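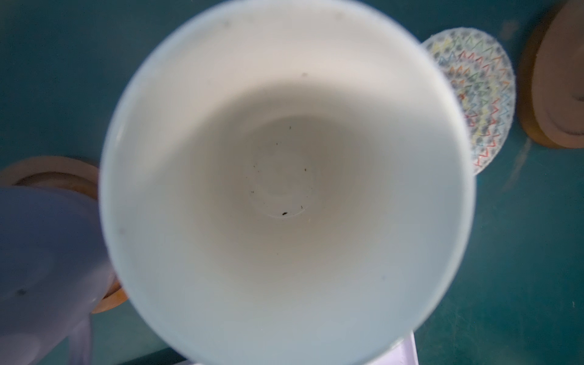

*A few dark specks in the bottom of a big white cup.*

The owner of Trisach, a two-room café that opens at seven and shuts when the muffins are gone, has opinions about cups. I only came in to ask about her coffee (it's very good!) and we ended up talking crockery for most of Friday morning.

"People fuss over the machine," she told me, patting her old Bezerra. "Then they pour it into something with no weight to it. I want a cup you can wrap both hands around."

She has 50 of them at home, no two quite the same colour, and her favourite is a chipped one from 1940 that was her gran's. Nobody else gets to use that one, and fair enough.

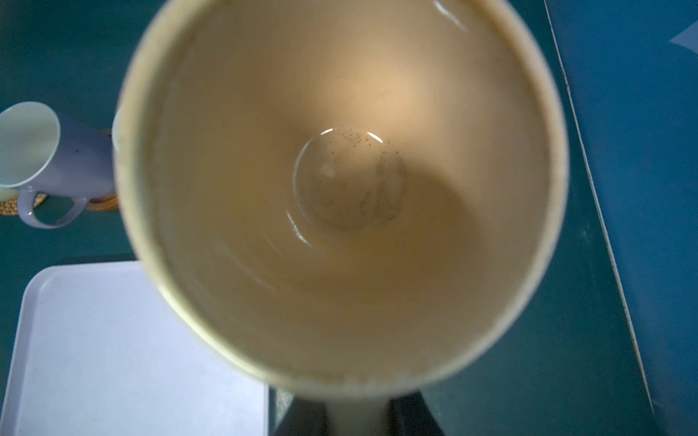

*Specks in the bottom of a cream cup, with a paler mug on its side beside it.*

I asked about stains and she laughed. "Baking soda and a damp cloth, 2 minutes, done. My gran did the same." She's firm on coasters too, and buys whatever she likes the look of, felt or rattan or wood, mostly from a little shop called Grillo.
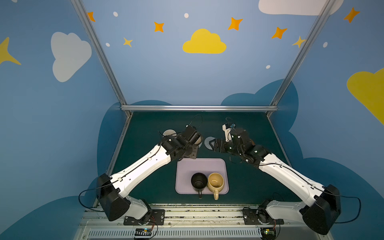

So how does she carry mugs out to a table?

"On a tray, handles toward whoever's drinking. I learned that at my first job and I still turn them around at other people's houses."

She made me another flat white after that, and I stayed until the muffins ran out.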